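Geum reabre en agosto con una muestra de fotografía en relieve

Pinditlow, 5 de junio de 2020

La sala Geum vuelve a abrir. Será en agosto, con aforo reducido y una sola exposición en cartel: "Stalden", un conjunto de fotografías montadas en capas sobre bastidores de distinto fondo. La muestra estaba prevista para primavera y se quedó embalada en el almacén de Bruratbridge. Ahora ya tiene hueco, aunque todavía no día exacto.

Son piezas de pared, casi todas de gran formato. Papel de algodón recortado a mano, separado del soporte por varillas, de modo que la imagen cambia según por dónde se pasa. Vistas de frente parecen una foto normal de montaña. De lado se abren, aparecen sombras, trozos de cielo que antes no estaban. Nada de vídeo ni proyecciones, sólo papel y luz de sala.

El recorrido ocupa 3 salas. La primera reúne pruebas de taller y maquetas pequeñas, la segunda las vistas del valle, y la última queda para la pieza mas grande, un panorama nocturno que no se ha enseñado nunca fuera de Bruratbridge. La sala advierte de que esta última estará casi a oscuras y que conviene esperar un momento en la entrada hasta que la vista se acostumbre. 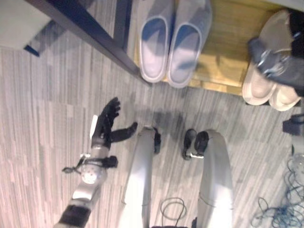

Entrada: 5 euros la general, gratis para menores y para los abonados del año pasado, que conservan el carné sin renovar. Grupos de 10 personas como máximo, con reserva previa por teléfono o en la taquilla. Las visitas guiadas quedan suspendidas de momento. En su lugar habrá una hoja de sala, para llevarse, con textos cortos sobre cada obra y un plano.

El catálogo sale en edición de 600 ejemplares, numerados, impreso en Pinditlow. Lleva dos desplegables y una lámina troquelada que se puede montar en casa siguiendo las instrucciones de la solapa. Se venderá en la propia sala y por correo, el precio se anunciará mas adelante. Quien lo tuviera encargado desde febrero no tiene que volver a pedirlo.

Cambios también en el programa de otoño. El taller de cianotipia se aplaza sin fecha. El ciclo de retrato se mantiene, con menos plazas, y la convocatoria para fotógrafos de la comarca amplía el plazo de entrega hasta final de verano. Las bases son las mismas: obra inédita, técnica libre, una serie por autor. Los envíos que ya se hubiesen recibido siguen siendo válidos.

Horario de apertura, sólo tardes. Lunes cerrado no, lunes abierto, al reves que antes; el resto de la semana está por confirmar y se colgará en la puerta de Geum en cuanto lo halla.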